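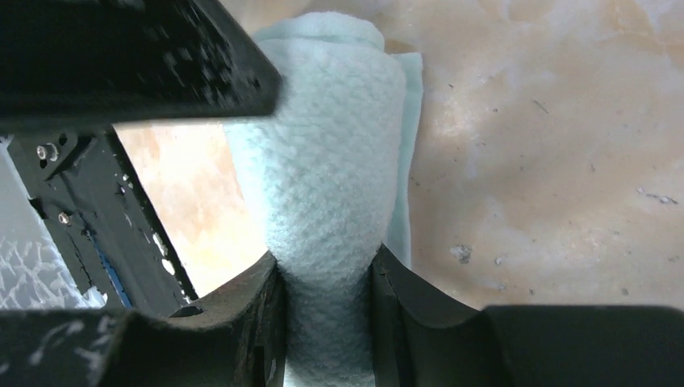
Week 6. The mock news report: headline, dateline, first quote

These notes go with the lecture and with the two sample texts from Ulturus, the student satire page. Please read both texts before the seminar. Notes revised February 29, 2020.

1. What we mean by a mock news report

It is a short comic text which keeps all the outer signs of a news item. It has a headline, a place, a lead paragraph, quotes, sometimes a photograph of something very ordinary. The content is false and the reader is supposed to know it. In the last lecture we spoke about parody of a person's style. In this form we parody a whole kind of writing, and the writer must know the rules of this kind better than the average journalist does.

2. The headline

In most texts of this form the headline already contains the full joke. This is a difficulty for the writer. If the reader laughs at the headline, what is left for the article?

Compare two headlines on the same subject:

(a) Trostow Council Does Something Silly With Bridge Again
(b) Trostow Council Opens Bridge To Allow Better View Of Missing Bridge

In (a) the writer tells us his opinion. The word "silly" does the work which the reader wanted to do. In (b) there is no opinion at all, only an event, reported with a straight face. Notice also the present tense and the capital letters, both taken from real newspapers.

Keep the strange element near the end of the line. Try to read (b) with the missing bridge in the first position and you will hear the difference.

3. The lead paragraph

A real lead answers who, what, where and when. The mock lead should do the same, and with more detail than is necessary. In the first Ulturus text, a man from Quintana has apologized to his neighbors for a defeat of FC Elto, although he was at the dentist during the match. The lead gives his street, the name of the dental practice and the tooth. None of this is funny alone. Together it makes the sound of a reporter who takes the case seriously.

4. Quotes

Two types are common.

The expert quote explains madness in calm words. "We see almost 200 such apologies every August," says the club office in the Elto text, "and we process them in the order of arrival." The verb "process" is the best word in the article, in my opinion.

The family quote gives the cost. A wife, a brother or a colleague describes what it is like to live near this person. It should stay gentle. When the family quote becomes angry, the text turns into a complaint and the tone is difficult to repair.

5. The target

Ask who is laughed at. In the Elto text it is the fan, but also the reader, who probably has a similar habit. The second text, about the Trostow bridge, aims at people with power. Both are acceptable. A text which aims at somebody only for being poor, ill or foreign has usually no second idea behind it – take away the insult and the page is empty.

6. Length

The form becomes tired quickly. Ulturus accepts nothing longer than 4000 characters, and its better texts are much shorter. Stop when a new paragraph only repeats the headline in other words.

For the seminar

Write six headlines on one subject from your own town. Choose one of them and add a lead paragraph and one quote, expert or family. Bring it on paper, without your name – we will exchange the texts in pairs.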